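Notebook, Gridstead floor, September, 14:20

Cloth handling rules, second pass. Cloth folding on the bed, two hand-held grippers, one operator.

Draft rule 3: grip on the fold, never on a single layer. Draft rule 4: pull until the cloth is taut, then stop. No second tug. Draft rule 5: fingertips stay clear of the sheet once the cloth is pinched. Episodes over 40 seconds are discarded whole, no trimming.

Finger bolts to be checked by hand every 20 episodes. Log the check even when nothing has moved. 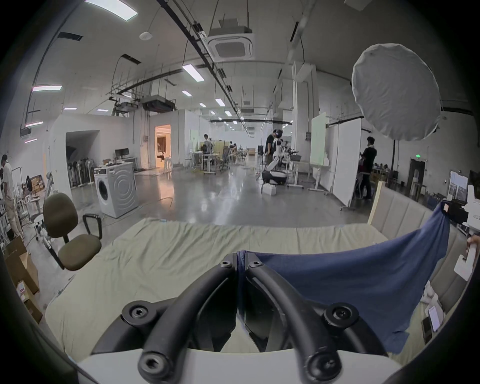
Iqra Satti wants rule 4 reworded, on the grounds that "taut" means something different to each operator and the reviewers can't score it. Her version would be: no sag between the two grip points at the moment of release. She would also drop the time limit for anything larger than a pillowcase.

Wording accepted. Time limit stays until we have 500 episodes under the new text, then compare reject rates.

Open: does rule 5 apply during re-grips? Ask Gunārs. Old batch (1,502 episodes) keeps its old rule number in the log, do not relabel.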